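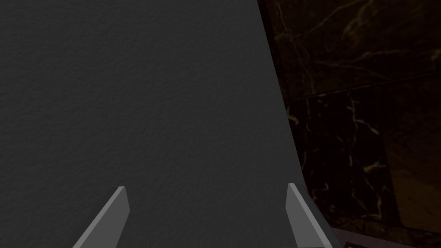 Thursday, April 5, 2018

I have been meaning to write about the bread for ages, and since it rained all day in Flostcombe and the garden is one big puddle, I suppose today is the day.

Back in November I decided I was going to learn to make a proper rye loaf, the dark, sour kind my grandmother used to buy from the bakery in Velham when I was little. She'd slice it so thin you could nearly read the paper through it, and then put on far too much butter (which I still think is the right amount of butter). That bakery closed years ago, and the rye at the grocery store is just brown sandwich bread with a few caraway seeds on top.

Well, the first two loaves were bricks. I mean it, we fed one to the ducks and even they took their time over it! I'd been following a recipe off the back of a flour bag, and it wanted the dough to sit for 12 hours, but my kitchen gets so chilly at night that hardly anything was happening in there. Now I leave the bowl in the oven with only the light on, and by breakfast it has puffed up and smells like apples.

The other thing I changed was the water. I use roughly 200 grams more than I did at first, and the dough is a sticky mess you could never knead by hand, so I just stir it with a big spoon and scrape it into the pan - wet fingers help. Then comes the hard part, waiting a whole day before cutting it. My husband does not believe in this step.

Last Sunday's loaf was a little gummy in the middle but the crust was lovely, and I had it with soup and then again with jam. Next I want to try it with some molasses.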